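Cleaning and resealing grout on a large-format tile floor

Applies to matte porcelain or ceramic tile with cement-based grout. Do not use this method on epoxy grout, natural stone or any floor with loose tiles. Fix loose tiles first.

What you need
Neutral pH floor cleaner
Alkaline grout cleaner (we use Foritz, diluted per the label)
Nylon grout brush, stiff, narrow head
Two buckets and a flat microfibre mop
Wet vacuum, if available
Penetrating sealer, water-based
Small foam brush or roller-wheel applicator
Gloves and eye protection

Step 1. Clear and vacuum
Move everything off the floor, including mats. Vacuum along the joints with the crevice tool. Grit left in a joint turns to paste once it is wet and is harder to lift afterwards.

Step 2. Wash the whole floor
Mop with neutral cleaner and rinse with clean water from the second bucket. Change the rinse water when it turns cloudy.

Step 3. Test a joint
Pick a joint behind a door. Apply the alkaline cleaner to a 40 cm length, leave it for the time stated on the label, scrub and rinse. Let it dry overnight and check the colour by daylight before going further.
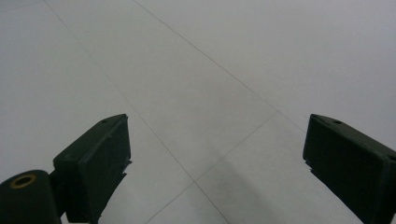

Grout colour decides how much scrubbing is worth doing. White joints show every patch that was missed, and dark charcoal joints tend to show pale residue from the cleaner. A grey slightly darker than the tile, as on this pale grey floor with its thin joints, is easier to live with, and small differences from one joint to the next are hard to pick out. Stop scrubbing a joint once the rinse water runs clear.

Step 4. Clean the joints
Work in sections you can reach without kneeling on wet cleaner. Apply along the joint, wait, then scrub with short strokes in the direction of the joint. Pick up the slurry with the wet vacuum or a damp microfibre cloth — do not let it dry on the tile face, as it leaves a haze on matte surfaces.

Step 5. Rinse twice
Use plain water both times. Cleaner left in the joint can stop the sealer from soaking in.

Step 6. Dry
Allow 48 hours with the windows open or a fan running. In a basement or in humid weather, allow longer.

Step 7. Seal
Run the sealer along each joint and wipe any excess off the tile within five minutes. Apply a second coat if the label calls for it. Keep foot traffic off until the sealer has cured.

Checking the seal
Put a few drops of water on a joint. If the grout darkens within a minute or two, it needs another coat. Repeat the check once a year, and more often at entrances.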